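Sorting the wire drawer

November 9, 2024

The drawer of loose wire leads had gotten bad enough that I couldn't close it. I bought it as part of a mixed lot from a seller in Oakley back in July, 330 pieces according to the listing, and most of it went straight in the drawer.

I used yellow plastic bins for the sorting, the shallow open kind. Connectors go in one, bare leads in another, leads with components still attached in the third, and scrap in the last. Anything I'm working on stays in a steel tray with a sheet of white paper in the bottom. Small parts show up well on the paper, and I can lift the whole sheet out to get rid of the clippings.
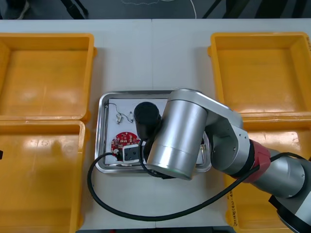
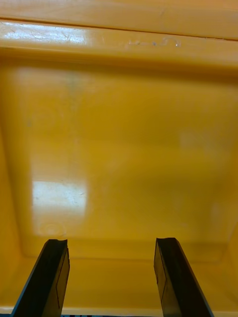

Inside of a yellow bin, empty.

I set a timer for 20 minutes per round and took 10 off between rounds. The tangles are the slow part. Pull from the connector end and work one wire free at a time.

The bins are from Casgate and were cheap. They scratch easily and they're shiny under the overhead light, so a dull liner would help. I'll cut 2 from leftover shelf paper and see if I like them before doing the rest.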